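Handheld Gripper Work in Homes: Rules and Good Practice FAQ
Melach Handling Group – last revised 2026-01-12 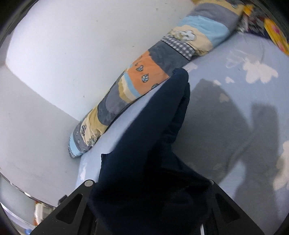
Dark navy garment held between the gripper fingers over a bed sheet.

Who do these rules apply to?
Anyone who records cloth handling in a private home under the Melach program, including partner crews from Ullia and Kramer. Lab benches are covered by a separate sheet.

Do I need written consent for each room?
Yes. Consent is given per room and is valid for 16 weeks. A signed form for a bedroom does not extend to the hallway outside it.

Can I start on a garment that is already in the fingers?
No. Each recording starts with the fingers open and clear of the cloth. Hold open for 2 seconds, then approach.

Does bedding have to be plain?
No. Printed sheets and patchwork covers are accepted. Do not swap the household's bedding for your own.

What about very dark cloth?
Dark navy and black garments lose crease detail. Add light from the side if the folds cannot be made out in the preview. Do not raise exposure in the settings – it washes out white walls and pale sheets.

How long may one session run?
20 minutes, followed by a break. The limit is per operator. Handing the tool to a second person restarts the clock for that person only.

How often are the finger pads cleaned?
Every 4 sessions, and always on entering a new home. Wipe with a lint-free cloth. Solvents are not permitted.

Are personal items allowed in view?
Household objects may stay. Mail, medication, ID cards and photos of people must be put away by the resident before recording. Operators do not move them.

What if the garment is damaged?
Stop, keep the recording and file a damage report the same day in Grosetano. Do not attempt a repair.

Who approves exceptions?
Sabine Rieger, in writing, before the session. The next scheduled revision of this page is in April.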